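Sorting the wire box, again

8 June 2018

I have never trusted people who say you should keep every bit of wire because it will come in handy. Garrido, the surplus shop I use, sells mixed harnesses by the bag on exactly that promise, and like a fool I bought another 5 bags in November. Most of it is short, odd and made for a machine I will never own.
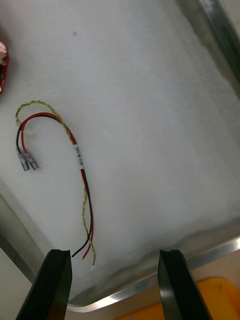

My rule now is that anything with a label and its terminals still on gets a padded tray to itself. Does that make it useful? I doubt it. The seller's leaflet claims 29 common connectors are covered, and I have yet to match one to the Plunen radio I'm meant to be mending. Twisted pairs are worse – they look neat until you want a single strand, and then you're picking at tape with a fingernail.

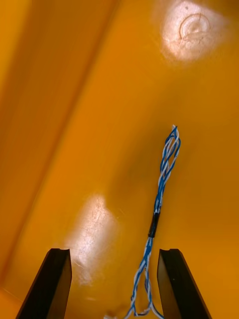
I've read the advice on the Zurkent forum about sorting by colour. It sounds tidy, but I can't see what it gets you, apart from a nice row of bins. Length would make more sense to me, or what's on the ends. I'll try it by ends for a month and see if I find anything faster.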